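Small repairs with paint and rust

When a metal shelf or a stool begins to rust, many people throw it away. I think it is a pity. With one free afternoon you can save it, and the materials cost little.

First wash the piece with warm water and dish soap, also under the feet, where the dirt stays. Let it dry one full night. Then rub the rust with steel wool until you feel with your finger that the surface is smooth. Do not press too hard near the welds.

For the last rubbing I use sandpaper number 200 or a little finer. Wipe the dust with a cloth and wait again before you paint.

Primer must go on thin. My neighbor Edem Tsikata puts it with an old sock over his hand, and for round tubes this works better than my brush. Two thin coats of paint are better than one thick coat, which makes drops. Keep the can closed between coats and turn it upside down for a moment, so the lid is sealed with paint.

If the screws do not want to come out, put one drop of oil on each and go drink your coffee. Old screws I keep in a jam jar, sorted by length. 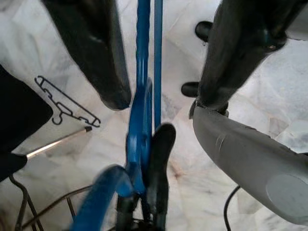
Brendolbridge, July 16, 2006

A blue metal frame is easy to touch up, if you take a small piece of the old paint to the shop for comparing. Akosua Odoi wrote to ask if she can paint outside in summer. Yes, but in the shade and not when there is wind. In direct sun the paint dries too fast and the brush leaves lines. Next time I will write about squeaking hinges.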